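Notebook, Tuesday, 9 pm

Back on the folding build tonight, and I'm in a much better mood than last week! Swapped the left wrist cable for the longer Kanaujia one (the old one kept tugging at the hand whenever the wrist rolled past a quarter turn) and then spent far too long re-zeroing both arms. Left shoulder was off by 2 degrees. No wonder everything came out crooked.

Settings so I don't lose them again: grip force down to 100 on both hands, arm speed 200, lift height as before. File is saved on the Zatholm box as fold_261. Please don't overwrite it – copy it first and change the number.

Shirts are still the hard part. Towels I'd trust it with now, but a shirt has that floppy neckline and the Drirau script wants a nice clean rectangle before it'll pick corners. I've been cheating a bit by flattening the cloth by hand between tries, and I'd like to stop doing that.

Tried the two-corner grab on the green one, both hands on the near edge, with the wrists kept low. 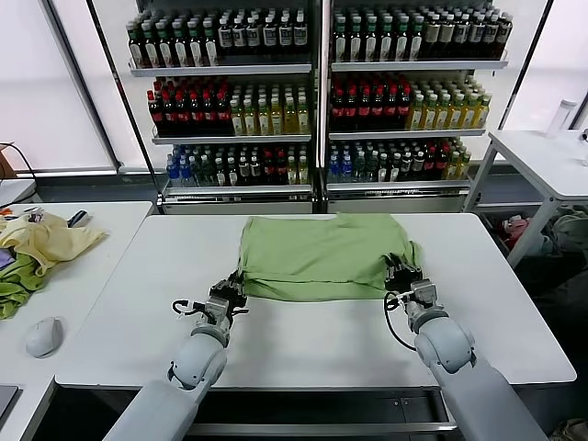

Green garment, both near corners held. Left side sits a bit lower, top edge still rumpled.

I want to know if that left droop is the zeroing again or just me laying it down badly, so next time I'll run the same grab with the shirt turned around and compare.

Still to do: tie up the cable loops at both wrists, order more finger pads from the Bandon shop, clear off the left table.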